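Kit Tandano para colgar ropa con robot, opinión tras el alquiler

Os cuento, que me lo habéis preguntado mucho: alquilé el kit Tandano 15 días para ver si un robot de dos brazos se apaña con perchas de las normales, ¡y me ha gustado bastante! 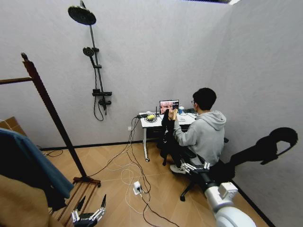

Lo que más me costó fue la puesta en marcha - el manual de Jostton es flojito - pero Abla Aoun, de soporte, me llamó un viernes y lo dejamos listo.

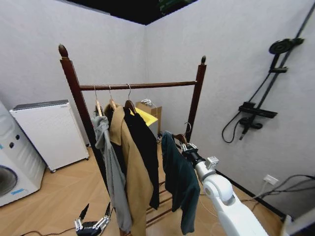
¿Cuánto cuesta el alquiler?
Son 700 euros la quincena, más 50 de envío.

Yo repetiría, sobre todo por lo bien que explican los ajustes de la pinza. 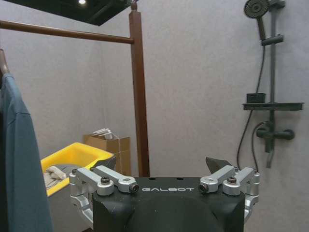
Pinza GALBOT, con los dos dedos abiertos.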